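Recording on the Mundora benches: questions we keep getting

Written by Idun Granström for people recording at Wernetti. Last tidied up in August, in a mood.

What am I being asked to do?

Move things about on a table using two robot arms, over and over, while the cameras and the arms' own joint readings are saved. Each go is called an episode. The episodes are fed to a learning system, which tries to work out what you would have done next. Bear this in mind when you are tempted to scratch your nose with a hand still in the controls. It will learn that too.

Do I need to know anything about robots?

No. Our steadiest operator used to ice cakes. Our least steady has a doctorate in control theory and knows we say this.

How long is a shift?

Blocks of 20 minutes, then a break away from the bench. People tell us they feel fine and could carry on. We have watched the recordings of people who felt fine and could carry on.

What counts as one episode?

Start with both arms at rest. Do the task named on the card. Return both arms to rest and press the pedal. If you pressed the pedal early, the episode is short and must be thrown out. If you forgot to press it at all, we get a very long film of a table, and somebody on the Mackay team has to sit through it with a cup of tea going cold.

The card says "move the board". Move it how?

However you would. One arm or two, pushed, pinched, dragged by the edge. We want a spread of sensible ways of doing it. What we don't want is one sensible way done a hundred times, or a hundred ways of which most were invented out of boredom after lunch.

A chopping board is a good teacher, as it happens. It is flat and wide, so the fingers have to find an edge, and the hanging hole at the corner tempts new operators into all sorts of optimism. Please get the hang of the edge first.

Why are there so many cameras?

They each see a different part of the job. The one at the wrist sees the fingers and whatever they are near, very well, and has no idea where the rest of the room has gone. The fixed ones see the whole bench but are poor judges of a small gap. The system gets all of them together and has to make sense of it, much as you do.

Board task, one view from a wrist and two from the fixed cameras:
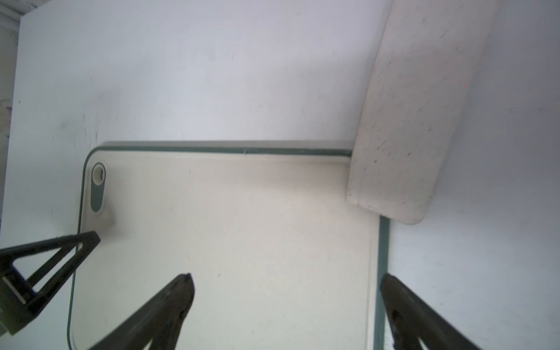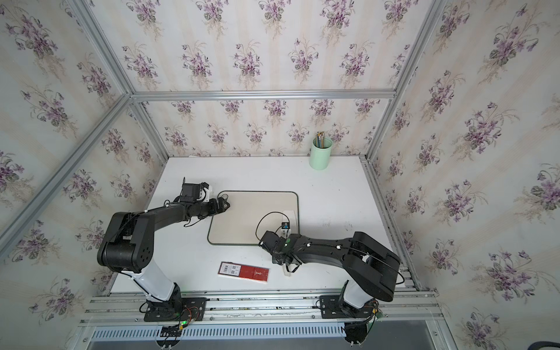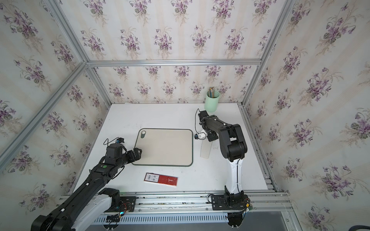

Should the objects go back in exactly the same place each time?

No, and this is the one everybody gets wrong, me included. If the board always starts in the same spot, the system learns the spot. It will then reach with great confidence for a board that is somewhere else. Shift things between episodes. Turn them a bit. Leave the board askew on purpose, which some of you will find painful.

Don't overdo it, though. We once had a whole morning with the board placed where neither arm could reach it, recorded faithfully, 173 episodes of two robots straining like people after the last biscuit.

What about the things on the table that aren't part of the task?

Leave them. A flat red box or a pot of pencils is allowed to be there and has nothing to do with you. Real tables have stuff on them. If you knock one over with an elbow joint, finish the episode, mark it as "bumped" and stand the thing up again afterwards. Bumped episodes are kept in a separate folder and are surprisingly popular.

I fumbled the grasp. Do I start again?

Depends on the fumble. If you missed, backed off and got it on the second try, keep going – that is worth having. A system that has only ever seen clean grasps has no notion of what to do when one goes wrong, and sits there with its fingers shut on nothing. If it takes more than 3 tries, stop and bin it. By then you are teaching it despair.

Can I use both arms at once?

Yes, if the card says so, and it is harder than it sounds. Most people drive one arm and forget the other, which then drifts. Park the idle one well clear and glance at it now and then. The two arms share a table and have very little regard for each other.

May I move a camera if it's in my way?

No. If one has been nudged, stop and tell us, even if it looks all right to you. We would far sooner lose seven minutes than find out on Friday that half the week was filmed from a slightly different planet.

How fast should I go?

At the speed you'd pass a full mug to somebody you quite like. Slower than that and the system learns to dither. Faster and the fingers arrive before your judgement does.

Who checks the episodes?

The team at Pindby goes through them at double speed and gives each one a keep, a maybe or a no. Maybes are watched again by someone else. If you get a run of noes there will be a note saying why. It isn't personal. It is occasionally quite blunt.

When does the robot do it by itself?

After training, we put the board down, take our hands off and see. Early versions tend to make a very good start. We don't promise results by a given date, and would ask you to stop running a sweepstake on it unless I'm in.

Can I bring in an object from home?

Ask first. No glass, nothing sharp, nothing you love.

Comments (4)

marrowfat
The mug rule is the only instruction that has ever worked on me. Noes down to almost nothing this week.

Tilda R
Is "bumped" for when I knock something with the arm, or also when I knock the bench with my hip? Asking before I label a whole block.

Idun Granström
Both. Put "hip" in the notes box.

j_osk
The 173 wasn't a whole morning, it was until quarter to eleven. I was there. I was the one straining.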